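**Leder Archival Frame, Poster Format**

The Leder is a ready-made frame for printed posters, supplied by Ovesgate to schools, libraries, offices, and private customers. It is intended for paper items that will stay on the wall for years and that the owner may wish to take out, rotate, or replace. Each frame is delivered complete with glazing, mat, backing board, and hanging hardware.

**Construction**

The molding is solid ash, stained black or left natural, with a square front edge. Corners are joined with glue and metal wedges and are finished by hand at our Lustthorpe workshop. The frame is deeper than our Kárason line and will accept a double mat or a thin foam mount behind the print.

Glazing is clear acrylic with a filter against ultraviolet light. Glass is available on request for the two smaller sizes only. Customers ordering glass should note the additional weight and should use the wall plate in place of the standard hanging wire.

The mat is cut from cotton board and is free of acid throughout. White is standard. Cream and pale gray may be ordered at no extra charge, although delivery takes longer. The window is cut to cover a narrow strip on all four sides of the poster, so any text printed close to the edge of the sheet should be checked before ordering. Where the full sheet must remain visible, select the float mount option.
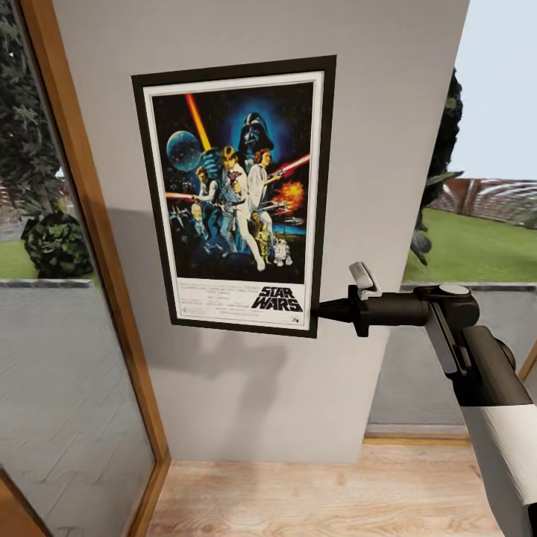 Sizes are given by the inside dimension of the molding and do not include the width of the molding itself. The largest standard size measures 36 inches on the long side. Posters above this size are handled by our made-to-order department and are quoted separately.

**Specifications**

| Item | Detail |
|---|---|
| Order code | 3,118 |
| Molding | Solid ash, black or natural |
| Standard sizes | 11 |
| Glazing | Clear acrylic, ultraviolet filter |
| Mat | Cotton board, white as standard |
| Orientation | Portrait or landscape |
| Warranty | 2 years on joints and finish |

**Hanging and Placement**

Two D-rings are fitted to each upright, allowing the frame to be hung in either direction. The fixings supplied are suitable for plasterboard and for solid masonry. They are not suitable for tile or for metal partitions.

Filtered glazing slows fading but does not prevent it. Prints should be kept out of direct sun — a wall facing a large window is seldom a good choice — and away from radiators and kitchen ranges. A new wall should be allowed to dry fully before anything is hung on it.

**Care**

Clean the acrylic with a soft damp cloth. Do not use paper towels, ammonia, or any product intended for window glass. The molding may be dusted dry. To change the poster, lay the frame face down on a clean blanket, turn back the metal tabs, and lift out the backing board. Tabs should be bent no further than needed.

**Ordering and Returns**

Frames in stock are sent within one week. Orders placed in September should allow longer, as the workshop is then filling its school contracts. Unused frames may be returned in their original carton. Mats cut to a customer's own measurements cannot be returned. Posters and prints are not included with any frame.

Replacement acrylic, mats, and tabs are sold separately under Leder Spare Parts.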